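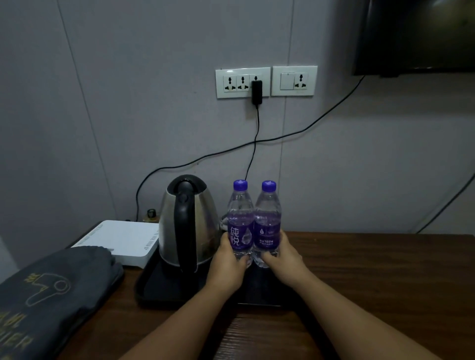
去吉尔蒙特(Gilmont)寻人中心看开放日这件事,我从去年9月就开始念叨了。那时候他们第一次贴通知,我报名晚了半天,名额没了,气得我在群里嚷嚷了一晚上。这回学乖了,通知一出来就填表,总算赶上了2022年2月27日这一场。

先说地方。中心在杰索普(Jirthorpe)老城边上,从火车站坐公交过去,下了车还要爬一段坡。坡不长,但真陡!我穿了一双底特别滑的鞋,一路扶着人家的院墙上去的。门口的牌子小得可怜,我走过去了又折回来,问了一个遛狗的大爷才找到门。

吉尔蒙特做的事情,说起来一句话:帮家属找在战乱、袭击、逃难路上失去联系的亲人。他们不派人去前线挖废墟,主要做登记、比对、打电话,还有写信。对,纸质的信。我以前以为这种活儿现在全靠数据库,进去才晓得信件占了好大一块,很多家属没有固定电话,手机号几个月就换一个,反倒是某个亲戚家、某个杂货铺的地址用了十几年不变。

带我们这一组的是拉卢卡·克普拉鲁(Raluca Căpraru),登记组的组长,说话飞快,手势特别多。她一上来就把规矩讲了:档案室里不拍照,案卷上的名字不往外说,看见什么觉得眼熟的(还真有可能,我们组里有两位自己就是当事人家属)先跟她讲,别当场喊出来。大家都点头,气氛一下子就安静了。

第一站是接待室。两把椅子摆成斜角,没有桌子隔在中间。登记表比我想的长得多,光是“最后一次见到的时候穿什么”就有一整页,鞋子单独占一栏。拉卢卡说家属往往记不清外套的颜色,鞋却记得很牢,因为鞋多半是他们陪着去买的。我听到这儿鼻子就酸了,赶紧低头假装翻手里的小册子。

表上还有一栏叫“不希望知道的内容”。我问这是什么意思,她说有的人只想知道人在不在,不想听细节;有的人想先让家里的某一个人听,再由他转告。填了什么就照什么办,以后随时可以改。这一栏是他们自己加上去的,早先的表格里没有。

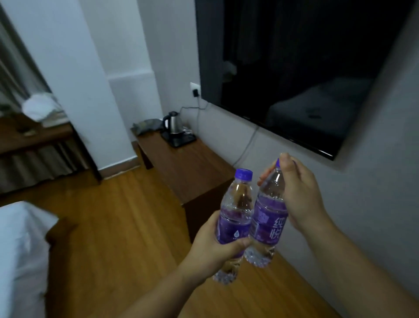 图:本文作者

接着上二楼看档案室。目前还没有结案的卷宗有652份,全放在带锁的铁柜里,按失踪地点排,不按姓氏排。这个我一开始没转过弯来,后来想想很有道理:同一个人的名字,从一种文字转到另一种文字,能拼出四五个样子,父亲报一个,医院登记又是另一个,按姓氏找等于大海捞针。地点相对稳一些,哪个村、哪条街、哪所学校,总归对得上。

比对用的系统叫Akby,是他们跟外面一家小公司一起弄的。界面挺朴素,灰底黑字,有点像早年的图书馆检索机。输入一个名字,它会把读音接近的都列出来,再按年龄和地点筛。演示用的都是编好的假名字,拉卢卡敲了一个,屏幕刷地出来一长串。她说机器排在前面的不一定对,最后都得两个人分别看过,两个人意见一样才能往下走。有一位听众问能不能干脆用人脸识别,她摇头摇得很干脆,说小孩子的照片隔上三年就没法比了,认错一次,对一家人是什么滋味,大家自己想。

中午休息了一阵,有汤,有面包,还有一种撒了芝麻的咸饼干,我连吃了好多块(不好意思,早饭没来得及吃)。坐我旁边的是个学新闻的男生,他来是为了毕业作业,一直在问怎么报道这类事才不会给家属添乱。我也想听,就厚着脸皮凑过去一起聊。

正好下午的讲座就是讲这个的。主讲的是贝亚特丽斯·恩东古(Beatrice Ndung'u),跑了很多年突发新闻,现在在中心做对外联络。她声音低低的,讲得慢,跟拉卢卡完全是两个路子。她拿自己早年的一篇稿子开刀,逐句念给我们听,念到“据悉该名女子已送往医院”就停下来,问:据谁悉?哪家医院?我们都答不上来。她说当时她也答不上来,是听旁边的同行讲的,就写进去了。稿子发出去以后,那家人把城里的医院跑了个遍。

后来她给自己定了个办法,凡是牵涉到下落的句子,来源必须写在同一句里,官方否认了就写官方否认,家属不同意就把家属的话也写上,两边都别替人家下结论。
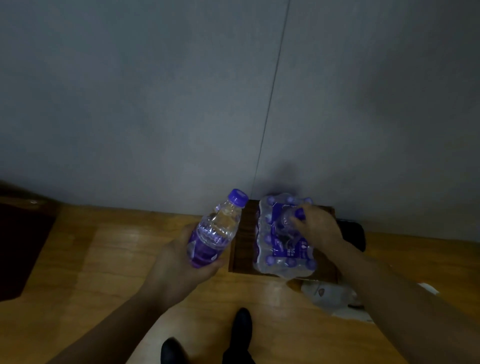 她还讲到数字。伤亡人数头几天总在变,各个部门报的对不上,她的建议是写清楚哪一天、哪个部门报的,别自己去取个中间数。中心的热线去年接了4000通电话,正式立案的是796份,有人在下面小声说差得真多。贝亚特丽斯听见了,解释说很多电话是同一家人反复打的,有的只是想问问有没有进展,有的什么也不问,就想有个人听着。这些都算工作量,接线员一样要记下来。

中心全职的只有14个人。我问她人手够不够,她笑了一下,说你看我中午吃饭了没有。

最后一段是自由参观,可以去看后院那间叫“布库尔”(Bucur)的小屋。名字是从最早资助他们的一家基金那里来的,现在给远道来的家属过夜用,两张床,一个小灶台,窗户朝着坡下的铁路。墙上挂了一张很大的地区地图,边角都磨毛了,上面有铅笔画的路线,有的画到一半就停了。拉卢卡说那些是家属自己画的,他们从来不擦。

我在地图前面站了好久,差点错过回程的公交,最后是一路小跑下坡的,鞋滑,摔没摔我就不细说了……

几点实用的,给想去的朋友:

报名只能在网上填表,一个人最多带一位同伴,要带证件。包要存在一楼,柜子小,大行李箱放不下。全程有翻译,但翻译机数量有限,早点到早点领。二楼没有电梯,腿脚不方便的可以提前写邮件,他们会把档案室那部分换成在一楼讲。讲座可以记笔记,录音要先问过主讲人。

另外,如果你自己家里有要找的人,不用等开放日,平时工作日就能约时间登记,不收钱。我们组里那两位家属,有一位当天散场以后就留下来补材料了,拉卢卡给她搬了把椅子,两个人在走廊尽头说了很久的话。

下一场什么时候办,我走之前问了前台,说还没定。定了我在这儿更新。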